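**Robots at the Gronton warehouse: what I found out**

I spent most of November hanging around the packing hall at Gronton, and wow, people there love to talk! The new picking arm handles 800 parcels a shift, so Doaa Tahiri (she used to pack by hand) now checks its mistakes and plans its practice runs in a simulator. Her back is happier, she told me, but she misses chatting across the belt.

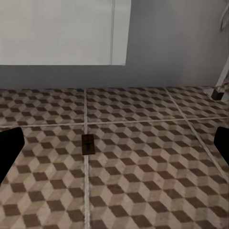
The pay question is messier. Checkers get a bit more, packers don't, and only six people have been trained so far. I'd want to ask again next year.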